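What a Pair of Hand-Held Grippers Costs a Body Shop
Planning the equipment line for teaching surface work, from the first quote to the second year
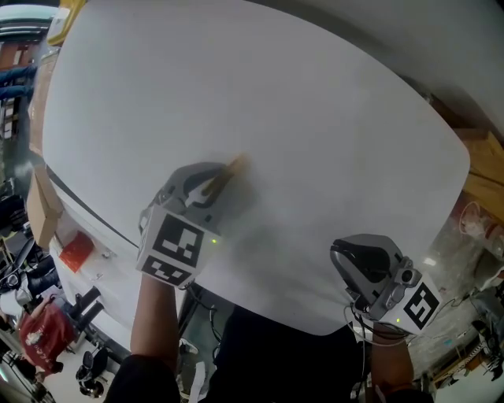 Start with the labor line

Heywood repairs and refinishes body panels for delivery fleets. When the company drew up its equipment plan for next year, the price of a robot arm was the easiest figure to obtain and the least useful. Arms are sold from price lists. The work of recording how a panel is rubbed down, edge by edge, is paid for by the hour and appears on no list.

Radka Jurić, who prepared the plan, put demonstration hours in the first row of the budget and the arm in the last. The first draft had them the other way round, and it was sent back. At Heywood's own rates, operator time on the hand-held grippers came to more than the grippers, the cables and the recording computer combined.

The plan covers 2 pairs of grippers, one in use and one in reserve. Each gripper carries a marker cube so that its position can be tracked while a person works with it on a panel. Jurić specified identical units for both pairs. A mixed set would have been cheaper by a small margin, but every fixture and calibration file would then have to be kept in two versions.

Tools that wear out

The sticks are the cheapest item in the plan and the one most often forgotten. A wooden stick pressed against a painted surface changes shape at the tip, and a changed tip changes the contact. Heywood buys them in packs of 20 and books them as consumables, in the same account as masking tape and abrasive paper. Gripper fingers go in the same account. Cables do not, though Jurić now thinks they should.

"We had cables under capital equipment with a five-year life," she says. "That is a number for a cabinet. A cable that moves with a forearm all day belongs with the gloves."

The revised schedule replaces gripper cables every 6 months regardless of condition. Spare cables are held at the bench, because the supplier's lead time is longer than any stoppage the shop is willing to accept.

Floor space

Large curved parts take up room, and the operator needs to reach the near edge with both arms without leaning on the panel. Ilir Đorđević, who plans layouts for the integrator Plekar, asks customers to mark the station on the floor with tape before they request a quote. The tape should enclose the part, the operator, the recording computer and a path for the cables that does not cross a walkway.

He also asks what else uses the bay. Shelving, cartons and office chairs are cheap to move once. If they drift back each week, the cost is in the hours, and it is seldom recorded. Plekar quotes a shared bay with a lower daily output than a dedicated one and leaves the customer to compare that loss with the rent.

Lease or buy

Heywood requested 3 quotes. The lowest purchase price came from Funda, with support billed per visit. Maslow offered a lease with calibration and replacement units included. Plekar quoted for purchase with an annual support contract.

Over one year the lease was cheapest. Over two, the purchase with support moved ahead, provided that no more than one gripper had to be replaced outside warranty. Jurić chose the lease for the first year, with a purchase option written into the agreement and the price of that option fixed at signing. The arm itself has been deferred. Its row remains in the budget with a zero in it, and will be reviewed when the quotes expire in December.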